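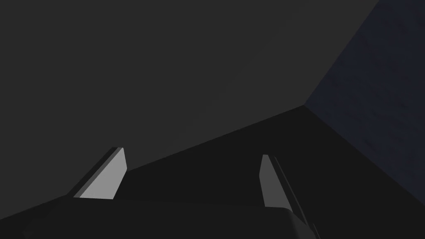
Figura 1. Vista de un entorno simulado, con planos grises y una pared azul marino.

El color de las aulas y la concentración
Proyecto de fin de curso, grupo Parine
14 de septiembre de 2026

¡Empezamos este trabajo por una discusión de pasillo! Unos defendíamos que las paredes oscuras cansan y otros que relajan, así que decidimos comprobarlo en nuestro instituto, el Histlow, con dos aulas del mismo tamaño: una azul y otra gris claro (la gris nos tocó pintarla en julio, con un calor tremendo).

Pasamos un cuestionario de siete preguntas y recogimos 271 respuestas, muchas más de las que esperábamos. En el aula azul la gente decía sentirse más tranquila, sobre todo a primera hora, pero se quejaba de la luz al leer. En la gris pasaba lo contrario: se leía mejor y se hablaba más.

Lo que más nos gustó fue descubrir cuánto influye la orientación de las ventanas, algo que ni habíamos previsto. El curso que viene queremos repetirlo con persianas bajadas y en el edificio Gosling.

2561 visitas · 2 comentarios

Trabajos relacionados
El ruido en el comedor
Un huerto en la azotea de Ginditness
Cómo suena una escalera vacía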